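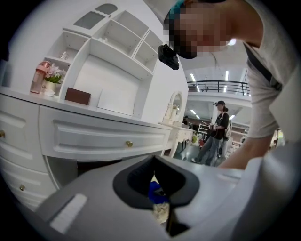
On the furniture showroom floor with the hand-held gripper, next to the white vanity with the round brass knobs.

I promised last time that I'd write up what we got out of the showroom recordings, so put the kettle on, because I have a number I like and a number I don't!

Quick catch-up for new subscribers. Our little project is called Mulligan, and the idea is that a robot arm should be able to learn a household chore from people doing it with a gripper in their hand. You carry the tool around, you do the job, the camera on the tool records it, and the policy trains on that. No arm on site, no cables, no forklift. We'd been doing all of it in our own lab kitchen, and the policy had gotten really good at our own lab kitchen (and pretty much nowhere else).

So in February we took the tools out to Etisa, a furniture showroom with more drawers under one roof than I've ever seen in my life. We came home with 246 usable recordings of people opening and closing drawers and moving small things around on countertops. I'd hoped for more, but the tracking gets lost when you swing the tool too fast past a plain white panel, and a furniture showroom has an awful lot of plain white panels.

Now the result. We trained two versions of the policy. One got 200 recordings from our kitchen, the other got 200 from the showroom, same training time, same everything else. Then we tried both on the arm back home, on 30 drawers neither of them had seen. The kitchen version opened 16. The showroom version opened 24 - and that's the number I like. Same amount of data, just more kinds of furniture in it.

The number I don't like is what happened with small round knobs. Nearly all of the showroom version's misses were on those. It lines up nicely, it closes the fingers, and then it slides right off the front of the knob as soon as it pulls. I watched the clips back on Wednesday and I think we taught it that ourselves: people tend to pinch a knob and tilt the wrist a little as they pull, and our wrist angle was being smoothed so heavily that the tilt was gone by the time the policy saw it. I've turned the smoothing way down and a new run is going as I type this.

One practical thing, if you're building your own tool. The very wide lens bends every straight edge into a curve, and I lost a whole afternoon trying to flatten the pictures before training. Don't bother! We fed them in bent and the scores didn't budge.

Next up is Marico, where the handles are mostly long bars, and after that I want to compare notes with the Justero group on closing drawers, where we're both still pretty bad. If you want the training settings, hit reply and I'll send them over.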